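Privside Gripper Demonstration Day, Gamamik Centre
Booking code 16-G

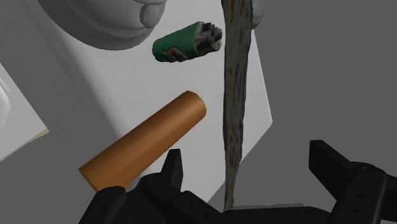

Sessions run through August in the ground floor demo room. Each one takes 100 minutes and covers simulation first, then the bench. Visitors set up a picking task on screen, choose an approach angle and run it as often as they like before moving to the arm.

What the visit includes
Access to the Pratatberg simulation package
Bench time with the Asadi two-finger gripper
A printed copy of your run settings

Group size: up to 11
Workstations: 4
Start time: 9:30 a.m.

Bring your own part models if you have them. Files should reach us the week before your visit so they can be loaded and checked. Closed-toe shoes are required at the bench.

Parking is behind the centre, off the laneway.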